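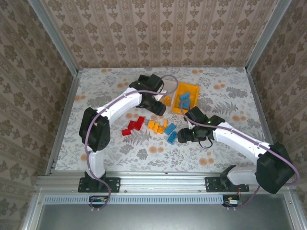
Damask is a woven fabric with a pattern made by the weave itself. The name comes from the city of Damascus. In wallpaper the word means a printed pattern which copies the look of this cloth, usually large flowers or medallions that repeat in rows.

Pattern repeat

The repeat is the distance after which the same motif comes again. A big repeat gives more waste, because each strip must be cut to match its neighbor. The Pletmont pattern book gives a repeat of around 333 mm for its small damask.
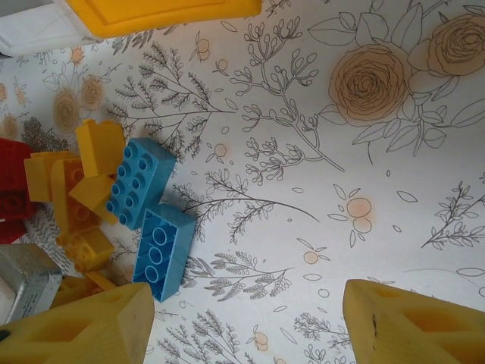 Can a damask and a line-drawn floral be used in the same room?
They can, if the two patterns have different sizes and share at least one color.

Colors

Beige and brown are common for damask papers. The difference between ground and motif is often small, so the pattern is seen better from the side of a window. The writer Fenna Verstraete calls this effect "quiet figure." 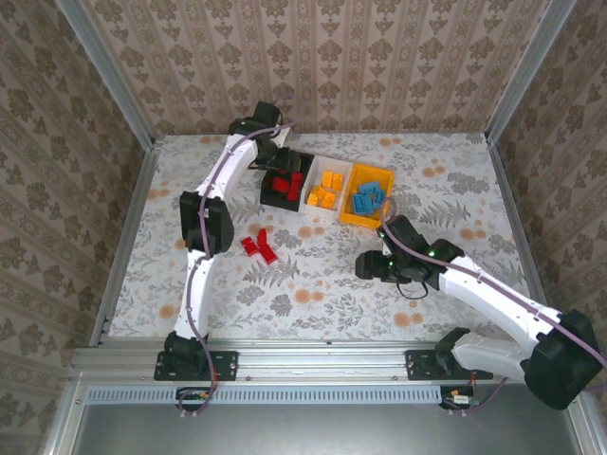 Care

Dust is removed with a soft dry brush, from the top down. Papers without a washable coating should not be wiped with water.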